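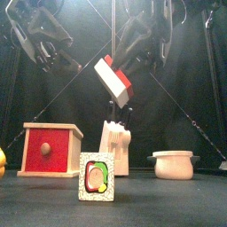

The hardest part, according to one student on the Pestby robotics team, is getting two arms to share a table without getting in each other's way, and anybody who has ever cooked a holiday dinner with a relative will know just what that means.

The team has been at it since the start of the school year, meeting every Wednesday after the last bell in the old sewing room on the second floor of Pestby High, and by now the project has a name, Letosis, which came out of a long lunchtime argument and doesn't stand for anything. The idea is simple enough to explain to a grandparent (and several grandparents have had it explained to them). A pair of robot arms is given a tabletop of toy kitchen things, a wooden pot, a utensil holder, a little box with a knob on the front, and the students teach the arms to pick things up, move them and set them down again where they belong.

Doing it is another matter. The students guide the arms through each job by hand, over and over, and every run is saved so the program has something to learn from. The log stood at 1,429 runs when we stopped by, and the team was hoping to add another 300 before the regional meet in May. Blocks are the favorites, being nice and square. Anything round gets a groan from the whole room.

"You think you know how to pick up a block, because you've been doing it since you were a baby," said one of the juniors, who had spent most of the afternoon on a single move. "Then you have to do it with two fingers and no feeling in them, and you find out you never thought about it at all."

There are 7 students on the team this year, up from last year, and the group has split itself up in a way that seems to please everybody. A few look after the arms and the cables, a few write the code, and the rest run the sessions and keep the log, although on the day of our visit they had all drifted over to the table to give advice, a good deal of it at the same time.

The toys came out of closets and from the yard sale at the Methodist church, and the team would be glad to have more. Wooden pieces are best, nothing bigger than a grapefruit, please, and a bit of chipped paint is no trouble at all. There's a bin just inside the school's front office.

At the regional meet, which will be held at the Lý Center again, each team gets a table it hasn't seen before and a list of jobs to get through in a set time. Pestby finished last season with 69 points, good enough for the middle of the pack, and lost most of what it lost on the stacking round. That explains the many, many blocks this spring.

Families and neighbors are welcome to come by and see the arms at work any Wednesday until 5:30 p.m. Please use the side door by the gym, as the front is locked after school, and go up the stairs to your left. A bus to the meet will leave from the Nandutport Road lot, and students who'd like a seat should put their names on the sheet outside the sewing room.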